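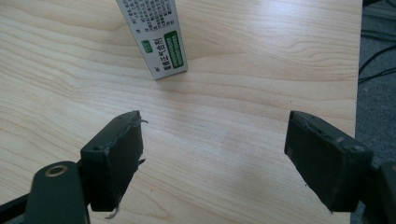
Drerton, 27 February 2022

Equipment budget, second pass. Started with the pads, as they are the part we get through fastest and the part the January draft left out altogether. The fingers themselves are sound enough. The covering on the inner faces is another matter: rough at the margins, torn in places, with loose strands along the edge. I had put the whole gripper down as a single line with a five-year life. That was wrong. The arm pieces and bushings can have five years if they like, but the pads want a line of their own, under consumables, with a reorder point.

Prices as they stand. Louro quote 622 for a complete hand-held unit, fingers included, no spares. Andard quote 796 for theirs, with two sets of pads in the box and the tooling to change them. On the face of it Louro is cheaper. Over a year I am less sure. Louro sell pads only as part of a finger assembly, so each worn face means buying the block and the screws again. Andard sell the covering as cut sheet. I have asked both for a price per pad face, delivered, and will not fill in that row until I have it in writing.

Nosipho Radebe wants to skip the question and stick our own covering on. She has done it before at Gronlow and says it held. My objection is consistency. If one operator has fresh tape and another has a face that is lifting at the corner, the grip differs between them, and we end up comparing pads when we meant to compare cartons. She accepts this for the trials but not for practice runs. Fair. Wrote it up that way: bought pads for anything recorded, our own covering for training.

Lead time is 18 working days from Louro. Andard would not commit to a figure and said it depends on the shipment. I have put both remarks in the notes column exactly as given.

Next, the objects. Small medicine cartons remain the main item for the pharmacy line, and they are awkward in a useful way - light, stiff, dense with print, easily tipped when stood on end. The plan calls for a standing carton, approached from the front and closed on at mid height. Yolandi Mokoena asked why we do not simply lay them flat. The customer's shelf does not, so neither do we. I have added a modest sum for replacement cartons, as the corners go soft after repeated handling and a soft corner changes how the box sits.

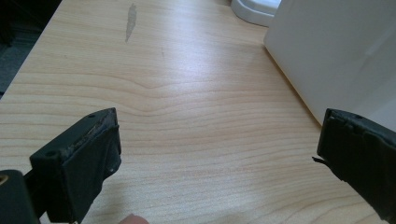
The table is the item I expect to argue over. Mpho Mabaso would like a matt work surface bought for each station, on the grounds that pale glossy wood throws the daylight straight back up and the grain disappears wherever the glare falls. He is right about the glare. I am not convinced that it needs a new table. A matt mat over the working area costs very little, rolls up, and can be thrown away when it marks. Against that, a mat has an edge, and a carton pushed across an edge will catch. Put down mats for two stations and left the tables as a deferred item, to be looked at again once we have results from both.

Blinds were also raised. Not our budget. Passed to Nokuthula Baloyi, who holds the buildings money and will probably pass it back.

Cable management goes in. It was struck out of the first draft as trivial and I have restored it. Leads across carpet beside a bench are a trip hazard, and the safety form asks about them directly. Floor covers, clips for the bench underside, one spare lead of each length. Nobuhle Ntuli has the lengths and will send them over.

Still undecided: whether to buy a third gripper as a standing spare. With Louro's lead time, one failure during the trial period would leave a station idle for most of a month. With Andard I cannot say what it would do, which is an argument for a spare in itself. Against it is the plain fact that a spare gets borrowed, and then it is a third working unit with the same wear as the others. My inclination is to buy two complete units and hold a boxed set of fingers and pads, locked away. The bushings have given no trouble so far, so no spares there.

Remaining for tomorrow: chase the pad price from both, enter the cable lengths, check whether the quotes include carriage. Louro's does not say. Must also correct the depreciation column, where the mats are still down for five years.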